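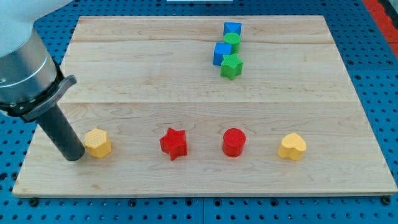
Finish trials, maple offcuts
December 29, 2022

Second coat of the Tarkden hardwax oil went on the four test pieces this morning. Sanded to 153 first by mistake in the log: the sheet should read 150, Lorna to correct. Piece B was taken to 400 and has drunk noticeably less oil than A. Colour the same on both by eye.

Buffed off after 60 minutes. C still tacky at the end grain, so it stays on the rack overnight. D has a dull patch near one corner, probably old glue. Scraped it and will recoat.

To do
Weigh A and B again once cured.
Ask Fergus for the Skultard price on 2 litre tins.
Water ring test, same method as July.
Oily rags in the lidded bin, outside. Innes has the key.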